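Como fabric shaver, three months in

Reviewed August 2025

I bought the Como in May to replace a Visard shaver that had stopped holding a charge. The Como costs $18, runs on a built-in battery and charges by USB-C. It comes with one spare blade, a small brush and a plastic guard that sets the cutting height.

The first thing to know is that the guard matters. With it on, the blades sit a little back from the cloth and the shaver takes off loose pills only. With it off, the cut is much closer. I used it off on a wool coat and two acrylic sweaters and had no trouble, but I kept it on for anything knitted loosely.

Battery life is fine. The box claims 50 minutes and I got through a full evening of sweaters without plugging it in. The light turns red near the end and then the motor quits without slowing down first, so finish a sleeve when you see red.

Fleece is harder than wool. The brushed side of a sweatshirt is supposed to be fuzzy, and a close cut leaves bald tracks. Lay the thing flat, keep the guard on and go in one direction. Creases are where holes happen, and so are the seams next to ribbing. I stay a finger's width away from both.

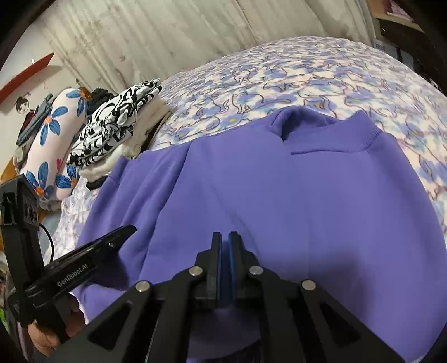
A reader who signs as plumline wrote in to disagree about the guard, saying that on cotton blends it does next to nothing and that two light passes without it work better, as long as the blade is new. I tried that on an old T-shirt and the result was good. I would still not start that way on something you like.

The lint cup is the weak point. It is small, it fills fast, and the latch is stiff enough that I have dumped lint on the floor twice. The older Visard had a better one. Noise is about what you'd expect from a small motor, and it bothers the dog.

Replacement blades are sold in pairs. The Guerra blades I had in a drawer look the same but don't seat properly, so buy the Como ones.

Good on wool and acrylic, acceptable on fleece, annoying to empty. I'm keeping it.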